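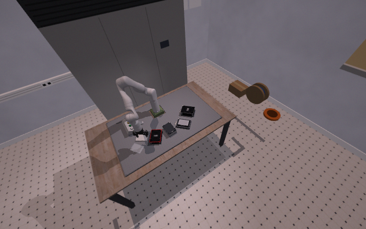
Jean Tosh
Demonstration Technician, Plesow

Last updated: August 29, 2018

11. Preparing and running the visitor demonstration

11.1 For whom this section is written

This section is for the person who will stand beside the screen during the open day in September and run the robot demonstration for visitors. It supposes that Bevan (the simulation program) and Hikell (the program which sends the motions to the arm) are already installed on the demonstration computer. If they are not, please go back to section 3 and do the installation first.

The demonstration has two parts. In the first part the visitors see the table scene, with the white arm and the devices on the gray mat. In the second part they see the call station at close distance, and the robot pushes the blue button. Both parts run in Bevan. The real arm in the Demley hall has its own instructions and is not treated in this section.

Please read the complete section one time before you start. Some of the settings in 11.3 can only be changed while the scene is stopped.

11.2 What you need

- The demonstration computer, with its power supply
- The large screen and the long video cable
- A mouse with a wheel (the touch pad is too slow for turning the view)
- The printed card with the visitor text
- The key of the hall, if you begin before the reception is open

You do not need a network connection. It is better to leave the network cable out, so that no update starts in the middle of a presentation.

11.3 Starting the scene

1. Connect the large screen before you switch on the computer.
2. Switch on the computer and log in with the demonstration account.
3. Start Bevan. Wait until the line at the bottom of the window says Ready.
4. Open the scene list and choose scene 453. Do not choose the copy with the word "test" in its name.
5. Look at the table in the general view. The arm must stand at the left side of the mat, and the four dark devices must lie on the mat. One of them has a red outline around its top face, and another one has a white rectangular screen. If one of the four is missing, close the scene without saving and open it again.
6. Start Hikell. In the connection window choose "Local" and press Connect.
7. In Hikell, set the pause between motions to 2000 milliseconds. The value in the factory settings is shorter, and the visitors cannot follow it with your explanation.
8. Press Home. The arm goes to its rest position.
9. Set the view of Bevan to full screen on the large screen. Keep the Hikell window on the small screen in front of you.

Note: When you press Home for the first time after the start, the arm may wait a few seconds before it moves. Please do not press a second time. The second command is stored and will be executed later, usually while you are speaking about something else.

Caution: Never save the scene at the end of the day. If the program asks, answer No. Every saved change is also there for the next operator.

11.4 Part one: the table

Time for this part is between five and eight minutes, depending on the questions.

1. Begin with the general view, where the whole table and the floor of the room can be seen. Give the visitors a moment to look before you speak.
2. Greet the group and say your name. Say clearly that everything on the screen is a simulation. Some visitors believe that they see a camera picture from another room.
3. Turn the view slowly with the mouse wheel pressed. Half a turn is enough. If you go through the wall, press the key R to return.
4. Explain the arm from the bottom to the top: the base, the elbow, the wrist, the gripper. Point at the screen with the hand and not with the mouse arrow, which is hard to see on the white parts.
5. In Hikell, choose the program "Table" and press Run.
6. When the gripper is down at the small olive-green square on the far side of the mat, press Hold. This is a good position for questions, and it is also the position used for the figure at the beginning of this section.
7. Ask if somebody would like to choose the next device. Children usually want the one with the red outline.
8. Press Continue. When the program is finished, press Home.

Note: The cardboard box and the other things on the floor near the right wall are part of the room model. The arm has no program for them. When visitors ask if the robot can pick up the orange ring, the correct answer is that it is outside of our demonstration.

Note: The doors of the tall gray cabinet cannot be opened in this version.

Caution: Do not change the speed while a program is running. First press Hold, then change the speed, then press Continue. If the speed is changed during a motion, Hikell can lose the connection, and you must begin again from step 6 of 11.3.

11.5 Part two: the call station

For many people this is the more interesting part, as they know such a button from daily life. The view is much closer, and small errors of position are easy to see. Therefore check the position before each group, also when the group before was without any problem.

1. Press Home and wait until the arm stands still.
2. In Bevan, choose the view "Call station". The pegboard must fill the background, and the white box with the lever handle on top must stand in the lower part of the screen.
3. Check that the word CALL can be read along the left portion of the front. It is printed vertically, from bottom to top. If you see it in another direction, the view is turned over, and you must press the key R.
4. In Hikell, choose the program "Approach" and press Run. The gripper comes from below and stops in front of the blue button.
5. Compare your screen with the figure below.

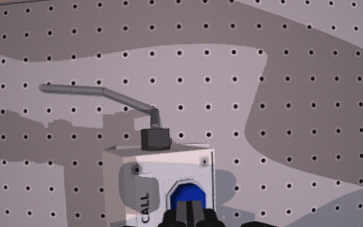
Figure 2. Call station, stop position after the program "Approach". The two gray fingers point to the blue button.

6. The narrow gap between the two fingers must be in line with the center of the button. The gripper hides the lower half of the button partly, and this is correct.
7. If the gap is too far to the left or to the right, use the arrow keys in Hikell. One touch of the key moves the gripper by one small step. Wait for each step to finish.
8. Explain to the visitors what will happen next. After this, choose the program "Press" and press Run.
9. When the program is finished, press Back. The gripper returns to the stop position, and you can repeat the pressing for the same group.

Note: On the pegboard there are large soft shadows. They belong to the lighting of the scene and are not an error of the graphics card. Please do not switch off the shadows in the menu. Without them it is difficult for the visitors to judge the distance between the fingers and the box.

Note: The lever handle is not used in this demonstration. There is a program with the name "Lever" in the list, but it was made for an older scene and stops with a message.

Caution: Do not start "Press" directly from the Home position. The program expects that "Approach" was executed before. If you start it from Home, the arm takes the shortest way and passes through the pegboard. Nothing is damaged, but it makes a bad impression.

11.6 When a visitor wants to operate

Visitors may operate the arrow keys in part two, step 7, if the group is small. Stay at the side of the visitor and keep one hand near the key for Hold. Do not give the mouse to the visitor in full screen, or the view will be lost and you need time to find it again.

Only one visitor should operate at a time. For children, lower the speed to the first level before they begin, and remember to put it back afterwards.

11.7 Messages and what to do

"No answer from controller"
Hikell has lost Bevan. Close Hikell, start it again, and connect as in 11.3, step 6. The scene can stay open.

"Target cannot be reached"
The arm was moved too far with the arrow keys. Press Home and run "Approach" again.

"Scene changed, save?"
Answer No.

The picture moves in jumps
Close all other windows. If it does not become better, make the view smaller than full screen. We had this problem only with the long video cable and the highest resolution.

The large screen is black, the small one is correct
The large screen was connected after the start. Leave it connected and start the computer again.

11.8 After the last group

1. Press Home in both views.
2. Close Hikell first, then Bevan. Answer No to the question about saving.
3. Shut down the computer and wait until the light is off before you pull out the cables.
4. Roll the video cable loosely and put it back in its bag.
5. Write in the demonstration book how many groups you had, and every message that was not in the list of 11.7.
6. Bring the key of the hall back to the reception.

If you had to change a position with the arrow keys more than two or three steps for each group, please write this also in the book. I will then correct the program before the next demonstration.

Related sections
3. Installing Bevan and Hikell
7. Views and keyboard commands
9. Changing the speed and the pause between motions
12. Visitor text, short version for school groups
Demley hall: instructions for the real arm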